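Falleck Noodle Bowl, Large

I've sold a lot of bowls over the years and this is the one I keep taking home. It holds 39 ounces right to the rim, so you can get a proper helping of noodles, broth and a soft egg in there and still carry it across the kitchen without a spill (mostly!). The foot is tall enough that your fingers stay away from the hot part.

It's glazed stoneware, 7 inches across, and comes in Oat or Pine. The Oat has little speckles and no two are quite the same - please don't send it back for that, I've had it happen. Dishwasher is fine, microwave is fine, oven is a no.

They stack four high in my cupboard. I used to carry the Enia bowl too, but it was wider and shallower and the soup went cold on me, so I dropped it in September.

$30 each. Item no. 327. Ships in two or three days, double boxed. If one turns up chipped, email me a photo and I'll put another in the mail.

- Hongjun Guo, Plimum Kitchen
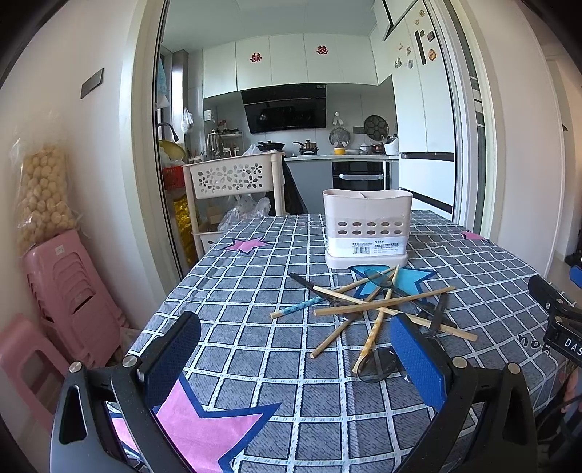 Chopsticks & Table Things

Wooden chopsticks are sold by the pair, and I'm happy to mix patterns if you leave a note at checkout. Hand wash those, and dry them before they go back in the drawer.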